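Reshelving, part two: film covers 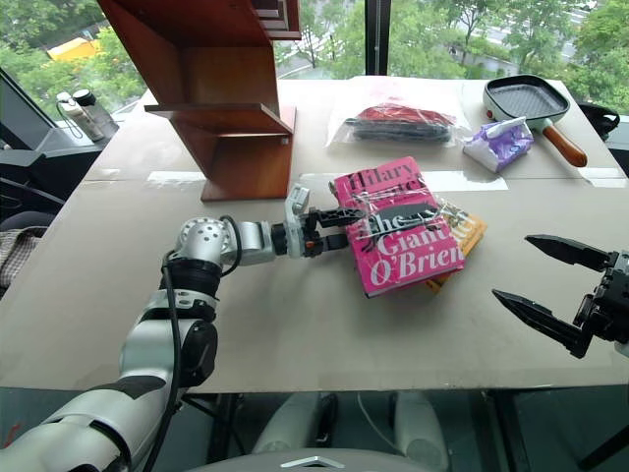

The stepped shelf has boards set at an angle, so a book in slippery film slides forward unless its spine sits low. I sort by height first and author second. Mantel's Giant O'Brien keeps its clear film for now, creases and all, as removing it tends to lift the print on older covers.

Measurements from April: the deepest compartment takes a book 37 mm thick with room for a finger. Anything thicker goes in the hall. Leonie Voß wants the yellow ones kept together, so they get the bottom step.

Still to do: relabel the hall boxes.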